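We drove up to Nelley on a gray morning in February, my sister-in-law and I, for the open day at the Niltasell works, and I have been meaning to write it up ever since because several of you asked how it went. The short version is that it was a lovely day out and my feet hurt. The long version follows, so get yourself a cup of something.

For those who don't know the place, Nelley is one of those river towns that made things for a very long time and then, for a while, didn't make much at all. The Niltasell buildings stand right along the water behind the old depot. They started out as a button factory, went over to zippers and buckles, and stood half empty for years before the present owners took them on. Now there are small firms on every floor, a bakery at street level, a loom shop, a letterpress, and a big shared workshop at the back. Once a year they open all the doors and let the public wander through.

Parking was in the field across the bridge and cost nothing, though I'd wear boots if I were you. At the gate they handed us a folded map and a paper wristband, number 179 in my case, and told us the guided walk left from the boiler house at ten. We had just enough time for a cinnamon roll first. (I will come back to the cinnamon rolls.)

Our guide was Niilo Oksanen, a tall man with a soft voice who worked in the buckle room as a teenager and knows every staircase in the building. There were 21 of us on the walk, which was a few too many for the narrow parts, but he was very patient and waited at each landing until the last of us had caught up. He told us the main mill has 1,101 window panes, and that his first summer job was washing the insides of them. By the time he got to the last one, he said, the first one was dirty again, and he was still fond of that building somehow.

The boiler house itself is bare brick and very handsome, with the old coal chute still in the wall. From there we went up through the button rooms, where they have kept the sorting tables and the drawers. Oh, the drawers! Row after row of little wooden fronts, each with a sample button sewn onto the handle so you could tell what was inside. My sister-in-law had to be moved along. She sews, and I believe she would have stayed there until closing if Niilo hadn't promised we could come back on our own in the afternoon, which we did.

After that we came down the back stairs and through the shared workshop, where the newer tenants do their bench work.
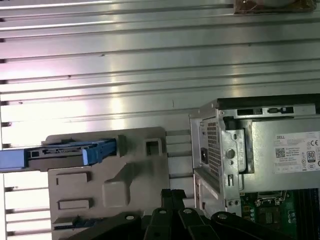 Ribbed metal in the back workshop, a stop on the morning walk.

I liked the workshop more than I thought I would. I am not a technical person, but there is something cheerful about a big room where people are busy at different things. Niilo let us have a good look and then took us out by the loading dock, where the barges used to tie up. The iron rings are still there in the stone, and a family of ducks has the run of the place now.

Lunch was in the old canteen. They do a pea soup with brown bread, and there was a long wait for it - I'd say go early or go late, but don't go at noon. We shared a table with a couple who come every year and who told us we had missed the best part, the dye garden, because it sleeps under straw until spring. So that is a reason to go back, I suppose, although I told them I was perfectly happy indoors.

The loom shop was my favorite of the whole day. It belongs to a weaver named Loan Ung, who makes blankets and table runners under the name Indden, and she had set up a small loom by the door for visitors to try. I wove two inches of something that was meant to be a stripe. She was very kind about it. She told us she came to Nelley for a single winter because the rent was low, and that was eight years ago. Her large loom came from a Fujimoto mill that was closing down, and it had to be taken apart and carried up three flights, then put back together over most of a summer. She had a notebook open on the windowsill with a drawing of each part and where it belonged, and I could have read it all afternoon. 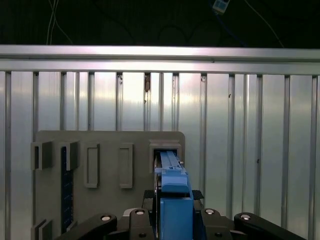

I bought a runner in rust and cream for 80 dollars, more than I had planned to spend, but it is on my table as I write this and I haven't been sorry once. My sister-in-law bought yarn, of course, and then more yarn when I went to find the restroom. (Restrooms are on the first and third floors. The one on the third is much nicer and has a view of the river.)

We finished up at the letterpress, where you could print your own bookmark for a small donation. There was a choice of a heron or an oak leaf. I did the heron, and pressed a bit too hard, so he has a rather thick neck, but my grandson has claimed him already.

Now, the cinnamon rolls. The bakery had sold out by two o'clock, and we had foolishly told ourselves we would pick up a box on the way home. Buy them in the morning and leave them in the car! The cardamom buns were still to be had, and we ate two each on the bridge while the sun came out at last and lit up the whole front of the mill, all those panes that Niilo washed.

A few practical things before I forget. The guided walk is free, but you need to put your name down at the gate. There is an elevator at the river end, though it's slow, and the button rooms have a couple of steps without a ramp. Dogs are welcome in the yard and on the dock only. Most of the shops took cards, but the letterpress and the soup were cash.

We were home by six, and I already have next year's open day penciled in. If anyone would like to share the drive, there is room for two in the back seat, provided you don't mind sitting next to the yarn.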